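Soaking dried beans overnight: worth it or not?

eino_eskola
May 18, 2021
My mother soaked everything overnight and so did hers. Lately I keep reading that it makes no difference. I cook 400 g of haricots at a time and I'm not convinced by either camp. Has anyone here tested it properly, or are we all repeating what we were told?

stusham_allotment
Tested it last October with my own borlotti. Same jar, half soaked, half not, two matching pans. The soaked ones were done 20 minutes sooner. That's it. I couldn't taste any difference and neither could my husband, who claims he can always tell.

petrenko9
One batch isn't a test. How old were the beans? Fresh crop will cook fast whatever you do. Try it with a bag that's been at the back of the cupboard for three years and then come back.

stusham_allotment
Picked that September, so fair enough. But most people saying "always soak" have never tried it the other way even once.

Metow
I'd want to know about the water before anything else. We moved from Elmont to a hard water area and my chickpeas went from fine to gravel.
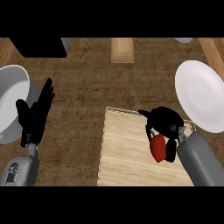

A pinch of bicarb sorted it, though too much and they taste of soap. I still soak, mostly out of habit. I don't believe the wind claims for a minute, by the way.

petrenko9
Agree on the wind. Disagree on bicarb, it turns the skins to mush.

Metow
Then you're using too much.

eino_eskola
So old beans and hard water, soak. Otherwise suit yourself? What about salt in the soaking water? My mother would have had a fit.

stusham_allotment
Salt is fine. That one I have tried more than once.

petrenko9
Kidney beans still need a proper hard boil at the start, soaked or not. Please don't skip that on the strength of this thread.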